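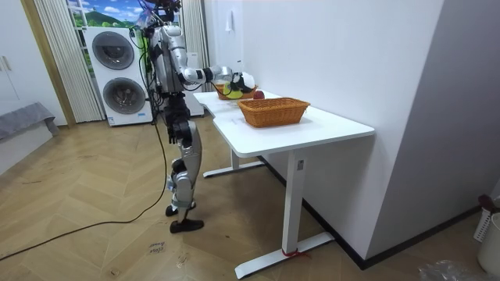 Prakgate Open Day

The Prakgate Open Day is a yearly public demonstration of household robots, held on one Sunday in February in the town of Florkdale. It is organised by the Costello Workshop, a small robotics group founded by the engineer Sunita Montoya. Entrance is free, but places must be booked in advance.

History

The first open day was a private visit for 17 guests, most of them relatives of the workshop's members. It was opened to the public in the following year, after the local newspaper had printed a letter asking for it. The event now receives up to 1000 visitors, who are admitted in small groups through the day.

Programme

The demonstrations take place in furnished rooms and concern ordinary work in the home. The best known is the fruit task, in which a humanoid robot handles pieces of fruit at a desk with wicker baskets. The robot works while standing, and uses a black-and-white robotic hand. Each group stays for 75 minutes, including the time for questions. Visitors are asked to remain behind a line and not to speak to the operator during a task.

In the afternoon a talk is given in the Mellarlow Room, which has 100 seats. The subject is usually a technical one, such as balance during reaching, or the planning of a grasp on soft objects.

Reception

Dexter Gallagher, who has written a short history of the workshop, considers the slow speed of the tasks the main complaint of visitors. He also notes that failed attempts are shown to the public and are explained afterwards by the staff. The talks have been printed as booklets since the third open day, with the exception of one year when the speaker was ill.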